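Tirico says its table oil lasts five years. Buyers want to see that
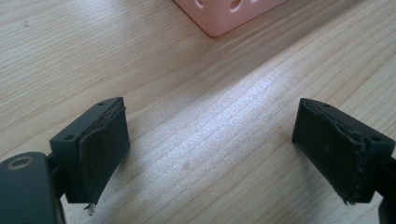 Furniture maker Tirico will start selling a hard oil finish in May that it says will keep a wood tabletop free of stains for five years with no recoating. The claim rests on a test the company ran itself, at its own workshop in Treduneck, and it has not released the results. Pale wood is where the promise will be judged hardest. On a blond, matte top with fine grain, even a tiny dark speck shows, and a ring from a coffee mug shows a lot more.

The oil will cost more than twice what Tirico charges for its current one, which the company tells people to renew every year. Asked how a product that has not yet gone on sale could have a five-year record, a spokesperson said the figure came from "sped-up wear" and that full details would follow. No date was given.

Dezső Gulyás, who refinishes tables for a living and has tried a sample, was not won over. "It goes on nicely and it smells fine," he said. "Ask me again after 3 winters next to a radiator."

Rival brand Pimeo made a similar pledge for its own oil and later cut the guarantee from 4 years to 2. Tirico's guarantee, as printed on the draft label, does not cover heat marks, standing water or "normal household use." It is hard to say what that leaves.

Te Moana, the only store chain signed up to carry the oil so far, said it would take back unopened cans. Opened ones will be up to Tirico.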